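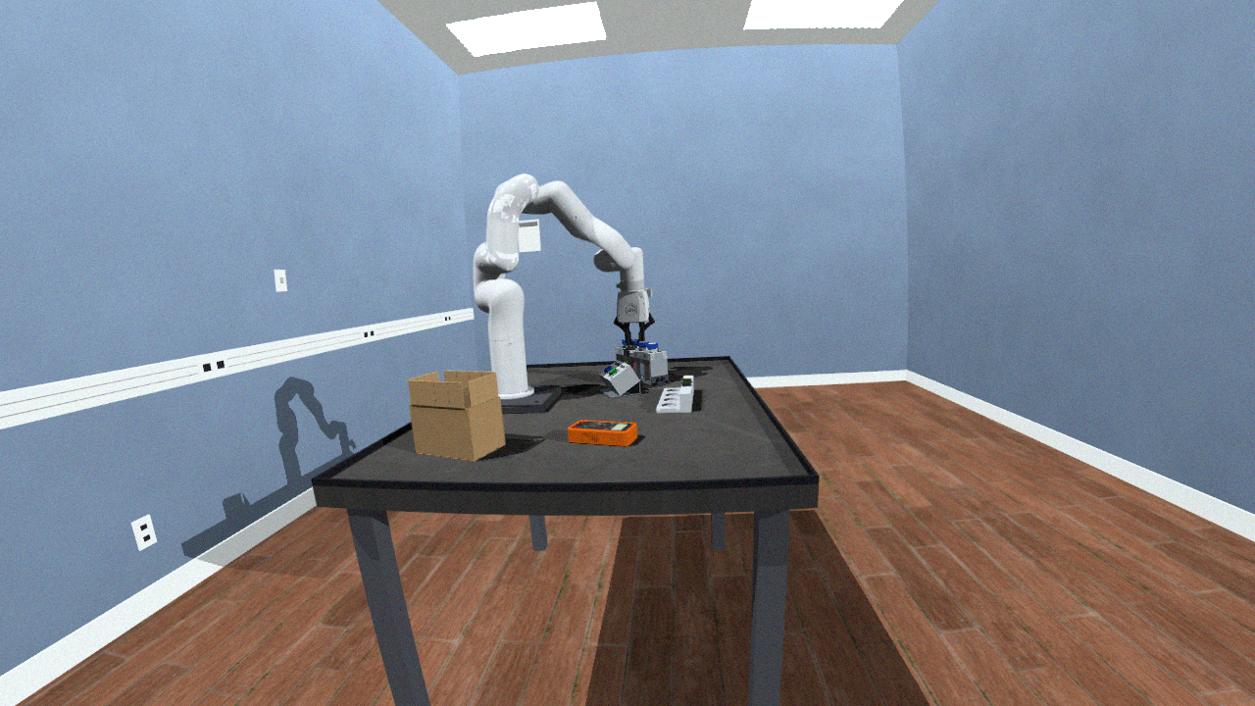 Stirkgate bench arm: progress report to the Flinura small builds fund
27 Dec 2023

Hello again! This is my second report since the grant came through in July, and there's a lot more to show this time. I'm still building in the shared workshop at Stirkgate, still mostly in the evenings, and the simulated bench is finally at the point where I can leave it running and go make tea.

What's in the virtual room
The arm, the dark table, the button boxes, the slotted holder, the cardboard box and the orange multimeter are all in (I got a bit carried away with wall sockets, sorry). The shadows took me ages. My first lights were so flat that the gripper seemed to float over everything, and now there's a proper dark shape on the table to judge by. I've called this version Saber, mainly so I can stop naming folders "new bench final."
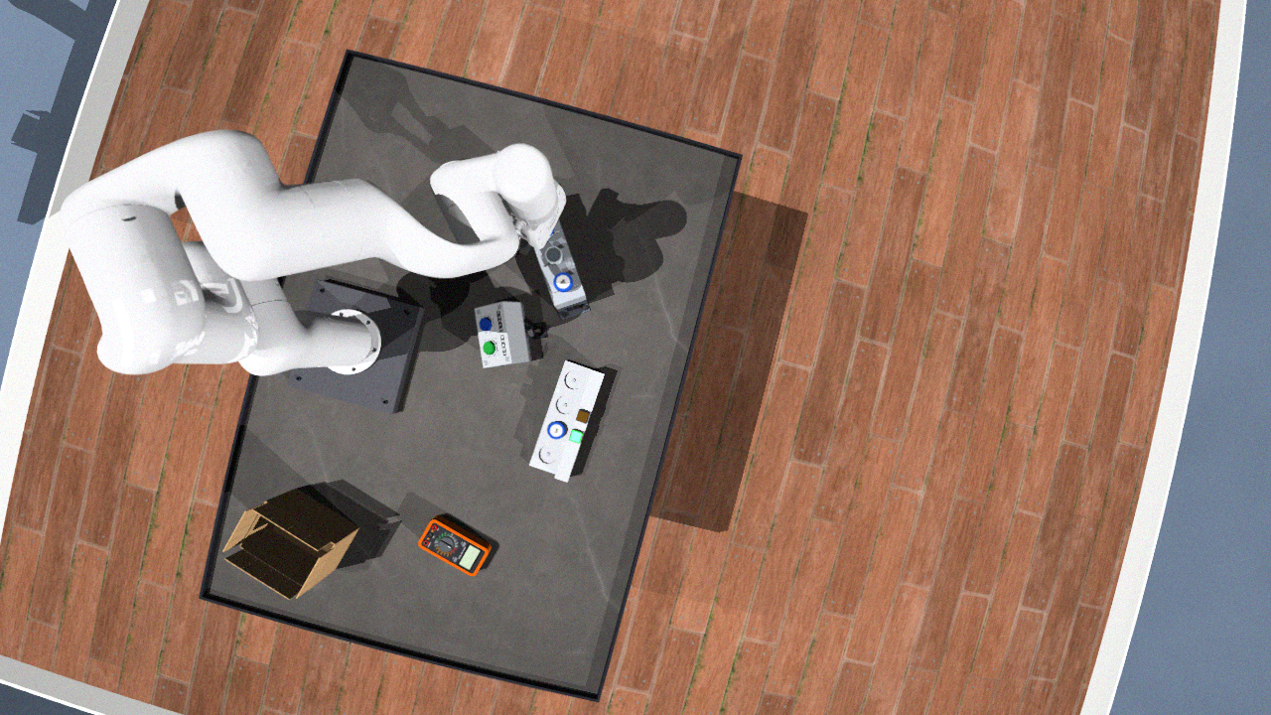 Saber from overhead, gripper above the small box with the blue button.

Button pressing
So far I've run 1,000 simulated presses, with the boxes shifted a little each time. The arm hit the right button on 76 percent of them. I was hoping for better, but most of the misses come from one thing - the approach path swings the elbow out too wide, and the wrist has to twist late to make up for it. You can see how far the arm hangs out past the edge of the table on the left. I've got a new path half written that keeps it tucked in.

The close view has been a nice surprise. The green and amber squares come through clearly enough to sort by color, even with the arm's shadow lying across the white surface beside them. Small print is hopeless at that size, so I've dropped the idea of reading labels and I'm going by color and position instead.
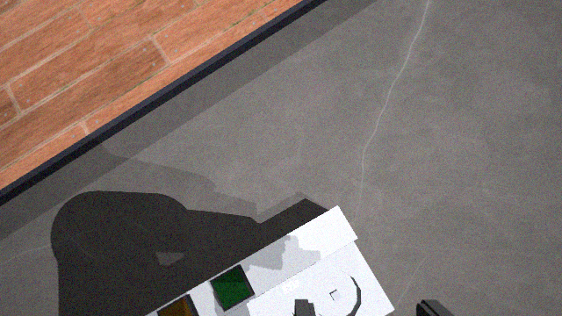
Money and parts
I've spent less than planned on the computer side and more on the bench. The Stamico mounting kit needed 4 extra brackets, which I paid for out of the spares line - I hope that's okay, and I can send the receipts over if you want them. The fingertip pads haven't been ordered yet.

What's next
Finish the new path, run the same 1,000 presses again, then try the real button boxes at slow speed with the stop switch in my other hand. I'd also like to move the multimeter farther from the boxes, both on screen and on the bench. Could you let me know whether the next payment needs a form from me, or does this report cover it?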